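Chapitre 7
Comparer deux préhenseurs sur une même tâche

Un préhenseur se juge au travail. La fiche du fabricant donne une course, une force de serrage et une masse ; elle ne dit pas comment les doigts se comportent devant une pièce posée de travers, ni combien de reprises il faudra pour la saisir. Ce chapitre présente une méthode d'essai simple, applicable avec deux bras et un jeu de pièces courantes.

Nous suivrons la campagne menée en août par Harish Uniyal et Erdal Gündoğdu sur les préhenseurs Flumorex et Etau, pilotés par le même contrôleur Humia. Chaque modèle a effectué 300 saisies par série. Les doigts ont été changés entre deux séries, la vitesse d'approche est restée la même. L'ensemble du journal compte 2429 tentatives, dont 242 ont été classées comme échecs. Le classement distingue la pièce manquée, la pièce lâchée et la pièce déplacée avant le serrage.

Les briques de construction conviennent bien à ce genre d'essai. Leurs faces sont planes, leurs dimensions régulières, et les tenons obligent à choisir entre une prise par les flancs et une prise par le dessus. La section 7.2 traite de la disposition des pièces sur la table, la section 7.3 du placement des caméras et la section 7.4 du dépouillement. Le tableau de réglages Yoon, reproduit en annexe, sert de point de départ pour la force de serrage.

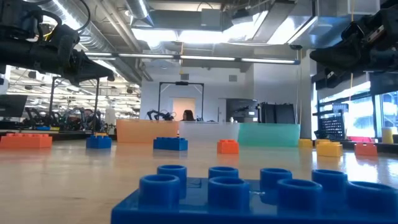
Pourquoi garder la même vitesse d'approche pour les deux préhenseurs ?
Une approche plus rapide augmente le risque de heurter la pièce. Si la vitesse change d'un modèle à l'autre, on ne peut plus attribuer l'écart de résultats aux doigts seuls.

7.1 Avant la première série
Vérifier le zéro de chaque préhenseur à vide, puis exécuter 20 cycles d'ouverture et de fermeture sans pièce. Noter la position finale des doigts à chaque cycle.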